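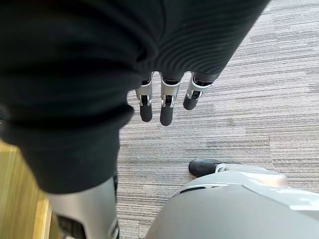 Black ribbed knit, with a thick fold towards one side.

Review: Kuusisto changing robe, after a summer of beaches

I have spent most of my adult life getting changed under a towel in coastal car parks, holding one corner in my teeth. So when my friend Qistina Yeoh lent me her Kuusisto robe for a weekend at Prostville, I had one cold swim, put it on and ordered my own from the passenger seat before we'd even left the foreshore.

It's a big hooded thing, towelling on the inside and a windproof shell on the outside, with sleeves wide enough that you can pull both arms in and wriggle out of your bathers without showing the fishing club anything. I'm 170-odd centimetres and the medium comes to mid-shin on me. Crisanto, who is a good deal taller, borrowed it on Saturday and it stopped at his knees, so tall people should go up a size.

Since then it's been to 19 beaches with me (I keep a list in the glovebox, don't judge), from the flat family one at Prostville to the little cove past Drilance where you climb down 207 steps and there's no change shed, no tap and no shade after three o'clock. That cove is where I love it most! You come out of the water, the southerly gets up, and you're inside a warm tent in two seconds. I've eaten hot chips in it. I've slept in it on the night ferry, with the hood pulled over my eyes, and had a better night than the people who'd paid for recliners.

The pockets are excellent. Two outside ones, fleece lined, and a zipped one inside that takes a phone, car key and sunscreen. The zip on the front works from either side, which sounds like nothing until your fingers are numb.

Now the grumbles. It's bulky. Rolled up it fills half a daypack, and on the walk in to Drilance I ended up wearing it around my waist like a very fat jumper. It also takes ages to dry. Hung over the verandah rail overnight, mine was still damp in the armpits at breakfast, so if you swim morning and afternoon you'll want a plain towel as well – I take an old cotton one for the actual drying and save the robe for afterwards. And the colour range is dull. Navy, grey or a sort of olive. I'd have paid extra for yellow.

Sand shakes off the shell easily but hangs on inside the hood. A cold wash with no softener sorted it, and after 20 washes the towelling hasn't gone scratchy.

Would I buy it again? In a heartbeat. Mine's packed for April already, and Qistina still wants hers back – I may have left it in the boot.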